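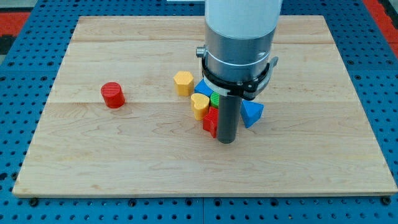
From: list member, Kragh
To: Hindidon woodworking list
Date: 02/12/2025
Subject: Re: Pale board for a work surface - finish or leave bare?

> I have a glued-up panel of pale wood that I want to use as a loose
> top over a metal bench. It will have colored blocks and other small
> painted pieces pushed around on it all day. It looks fine now, but
> I am worried about marks, and about the thing bowing once the heat
> comes on. Do I oil it, varnish it, or leave it alone? And does it
> need to be fixed down, or will its own weight hold it?

I would leave the working face close to bare and put the effort into keeping it flat.

The board at the top of this message has the same job as yours. It is a light, maple-like wood, made up from planks, lying on a blue table with a grid of holes in it. The blocks go straight on the wood. There are bolt heads just past the near edge, toward the corners, and that is the kind of place I would put yours if your bench has holes to use. You keep the middle clear that way and there is nothing for a block to catch on.

On fixing it down: weight alone will not do it. I had a loose top on my own bench for one winter and it crept toward me every time I leaned on it. By the end of October it had also cupped enough that a marble would roll off the front. If you clamp it, don't clamp it dead tight across the grain. Wood wants to move in that direction when the air dries out, and if it can't move at the edges it will find a seam and open that instead. I use a wide washer under the bolt head and tighten by hand, then a quarter turn with the wrench.

On finish: I have tried three things on pale boards.

Oil. Looks good for a month, then goes yellow. Light wood shows this more than dark wood does. It also holds dust, and small painted pieces pick the dust up.

Film varnish. Tough, but slippery, and the glare under a bench lamp is tiring. When it scratches you have to do the whole face again.

Thin wiped coat of Gevura matte, both faces, sanded back when dry. This is what I settled on. You can still see the grain and any little streaks and knots, and pieces stay where you set them. I can't tell you how it holds up past two years because I haven't had it longer than that.

Whatever you use, do both faces and the edges. A board sealed on one face only takes up damp on the other and bows, and people blame the glue.

For marks, painted blocks leave some color on bare wood if they are dragged. A white eraser takes most of it off. What is left comes out with fine paper on a flat block, always along the grain. I sand mine twice a year and it takes a few minutes.

If you haven't bought your hardware yet, Ketetti had packs of 70 low-head bolts with washers last time I was in. You will have plenty left over. Check the thread against your bench first - mine needed a different size from the one I assumed, and I had to go back.

One thing you didn't say is how thick the panel is and which way the planks run. If they run the long way, most of the movement will be front to back, and I would leave a bit of slack there. If you post the measurements I can tell you what gap I left on mine.

I still have half a can of the Gevura if anyone near Kragh wants to try it on a scrap before buying.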